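Stalmont repair evenings are back, and the waiting list is already gone

2023-11-10

Good news for anyone with a wobbly chair or a lamp that quit in August: the Stalmont repair evenings are running again, and they have more room than ever! The group has moved out of the back of the library and into the old Kotley print shop on Fülöp Street, where the doors opened last week to a very cheerful crowd.

By closing time 37 people had come through with something under their arm. There were toasters, a music box, two accordions and a winter coat with a zipper that had been stuck for three years (it slides beautifully now). Nearly everything went home working, and the few things that didn't went home with a list of parts to order.

"I thought we'd be quiet on the first night," said Mariann Virág, who started the evenings with her neighbor Kristóf Halász. "Then I looked up and people were sitting on the stairs with their radios in their laps. I loved it."

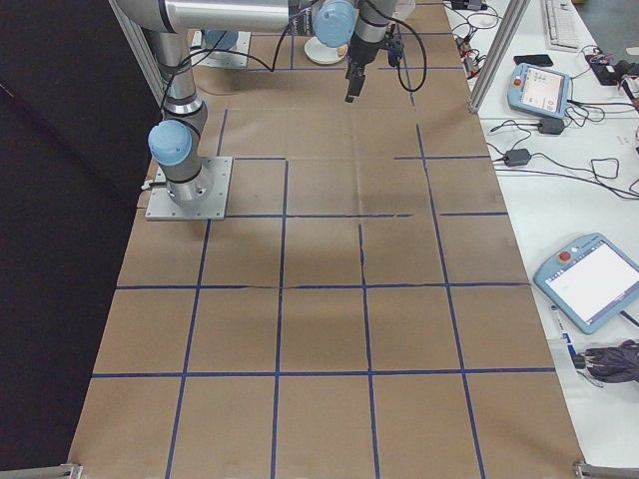 The move has been a long time coming. The library room could hold four tables at a squeeze, and the waiting list stretched into the next season. The print shop has good light, plenty of outlets and a freight door wide enough for a bicycle or a sofa, so bigger jobs are welcome for the first time. Money for the new wiring came from the spring book sale, which brought in 1463 euros, and from a town grant of 1000 euros.

Sewing is the big addition this year, and it's wonderful to see. Gizella Kozma is bringing her two machines every other week and will show anyone who asks how to patch a knee, turn a collar or put in a new lining. She's happy to take beginners, children included, as long as a grown-up stays with them.

Clocks and watches are still by appointment. Gizella Katona handles those, and she asks people to leave the case closed, however tempting it is to have a peek first.

Evenings start at six and end when the last kettle is fixed. Repairs are free, parts are sold at cost, and there's soup. Anyone with spare buttons, lamp cord or bicycle tubes can drop them off in the crate by the freight door.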